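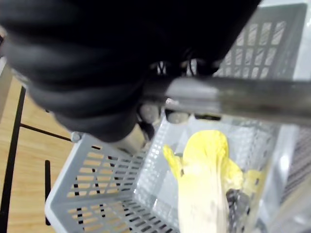 **Jarnmont sorting** is a method for teaching a robot arm to move mixed produce between containers using only the view from a camera close to the gripper. It was developed by a group led by Hendrik Prins and takes its name from the group's workshop at Jarnmont. The method has no overhead camera, so the arm must work out from a single close view where the container ends and the item begins. Slotted baskets are a common test for it: the floor shows through the openings in the walls, and an item such as a napa cabbage, with pale ruffled leaves at one end and a broad white base at the other, has no one outline that the system can learn by heart. The gripper itself fills a large part of the picture, and the method treats this area as known and leaves it out of the search.

## Background

Earlier work by the same group used a fixed camera above the table. The system, called Wudari, performed well on firm, rounded items such as onions and potatoes but lost track of them whenever the arm passed between the camera and the container. Leafy vegetables were a further problem. Wudari chose a grasp by fitting a simple solid shape to each item, and loose outer leaves made the fitted shape too wide. The gripper then opened further than it needed to and struck the container wall.

Prins proposed dropping the fixed view and training on recordings made near the wrist. A person guided the arm by hand through each task, and the camera view was stored together with the joint positions and the opening of the gripper.

## Method

Training used 3,083 guided recordings. Each covers one attempt to pick up an item and put it down, including attempts that failed. Failed attempts were kept but marked, and the system was trained to give them a low score.

The method works in two stages. In the first, the system labels each part of the view as gripper, container, item or background. Openings in a container wall are labelled as container even where the floor can be seen through them. This rule was added after early versions steered the gripper towards the openings as if they were free space.

In the second stage the system suggests several possible grasps and scores them. For leafy items it favours the thick base over the leaves. The arm moves a short distance towards the best grasp, takes a new view and scores again. The cycle repeats until the gripper closes.

## Results

The main test consisted of 452 attempts with items that did not appear in the training recordings. The method completed 277 of them, or 61 per cent. Wudari, run on the same items and containers, completed nearly half. The difference was largest for cabbages and lettuces and very small for root vegetables.

A smaller test of 48 attempts used solid-walled containers only. The two systems gave almost the same results, and the group took this as a sign that most of the gain came from the way slotted walls were handled.

## Limitations

The method is slow, as the arm stops for each new view. Strong reflections from metal or clear plastic can cause parts of a container to be labelled as background. Items lying partly on top of one another are often treated as one, and the second stage may then choose a grasp across both.

## Later work

Groen is a faster version that scores grasps while the arm is moving. It uses the same recordings and the same labels. Benero, a separate project, applies the labelling stage to a two-armed machine in which one arm steadies the container. Results for Benero have been reported only for empty and single-item containers.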